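Lucie Doucette
@lucie_doucette

1/ Les demandes de logement pour le deuxième semestre ouvrent lundi à la résidence Cloutier. On me pose les mêmes questions chaque année, je réponds à la suite dans ce fil.

2/ La résidence compte 200 chambres. 63 sont des chambres simples, le reste est en double. Les simples vont d'abord aux étudiants qui ont déjà passé un an chez nous.

3/ Si vous êtes en première année, mettez quand même la simple en deuxième choix. L'an dernier, 12 se sont libérées avant les vacances et la liste d'attente n'était pas bien longue.

4/ Tout passe par le portail Kultard. Les demandes par mail ne sont plus traitées, même si vous m'écrivez à moi. Identifiant : votre numéro étudiant, sans la lettre à la fin.

5/ Pièces à fournir : certificat de scolarité, pièce d'identité, attestation d'assurance habitation, RIB. L'attestation doit porter l'adresse de la résidence, pas celle de vos parents. C'est la première cause de dossier renvoyé.

6/ Garant : un parent, un proche ou un organisme. Un garant qui vit à l'étranger est accepté pour Cloutier. Pour Stisura il faut un garant domicilié en France, ce n'est pas le même gestionnaire.

7/ Colocataire : vous pouvez demander quelqu'un. Il faut que les deux le fassent, chacun dans son dossier, avec le nom écrit pareil. Une demande dans un seul sens n'est pas prise en compte.

8/ Le questionnaire sur les habitudes (sommeil, bruit, visites) sert vraiment à répartir les doubles. Répondez pour vous. Quelqu'un qui coche « couché avant 22 h » pour faire plaisir à sa mère passe un semestre pénible.

9/ Changement de chambre en cours de semestre : possible après les trois premières semaines - pas avant, sauf problème de santé ou de sécurité. Le formulaire est à l'accueil.

10/ Bâtiment Seltis : les chambres du troisième sont plus grandes mais il n'y a pas d'ascenseur. Cuisine commune à chaque étage, deux plaques et un four. Les frigos individuels sont autorisés, les plaques électriques dans les chambres non.

11/ Seltis toujours : c'est le bâtiment le plus proche des salles de cours. Cinq minutes à pied, y compris pour ceux qui ont cours à 8 h.
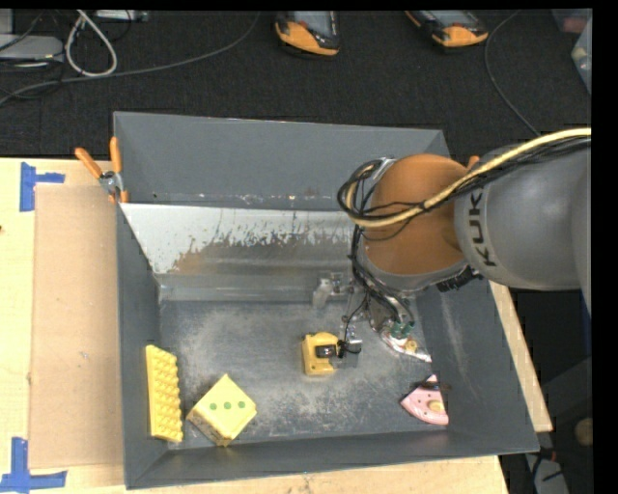
12/ Arrivées : de 9 h à 18 h. Si votre train arrive plus tard, prévenez la veille pour que les clés soient laissées au veilleur. Il lui faut votre nom et une pièce d'identité, une photo sur le téléphone ne suffit pas.

13/ État des lieux : faites-le le jour même. Notez les traces aux murs, le matelas, le store. Ce qui n'est pas noté à l'entrée peut être retenu sur la caution à la sortie.

14/ Départs : la chambre est due jusqu'à fin juin. Pour partir avant, préavis d'un mois, par écrit.

15/ Pour les questions sur un dossier précis, passez par la messagerie du portail. Je ne peux pas regarder les dossiers d'ici.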